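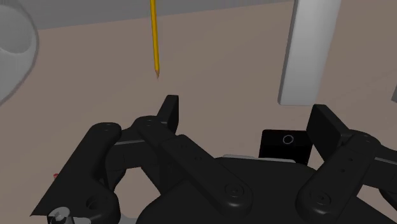
Bench rules for the hand, Vakulenko workshop

Rev. 2019-11-04, replaces the April sheet. Carol typed it, complaints to Ottar Vik.

Run it in the sim first. Every new grip, every time, even the dull ones. Save the run under your own name, not "test2".

Pencils and anything else with a point: tip down, fingers open before you come in under it. Slow approach. No grabbing at the graphite end.

Bowls stay off to the side till you need them. Same for tall stuff standing on end, it goes over if you bump it.

Speed cap is 190 on the real bench. Not 600, that's sim only. Fedir has the key if you want it changed, and he'll say no.

Stop button within reach of your free hand. Check it befor you power up. Press it, dont just look at it.

Sleeves up, rings off, lanyards off.

Finger pads: wipe with a damp cloth, let dry. No solvent. Worn ones go in drawer 31, write which finger on the bag.

Screws at the finger base, snug by hand. Stripped one already, cost us a morning.

Done? Open the fingers, power down, sign the sheet. Zoia reads the sheet.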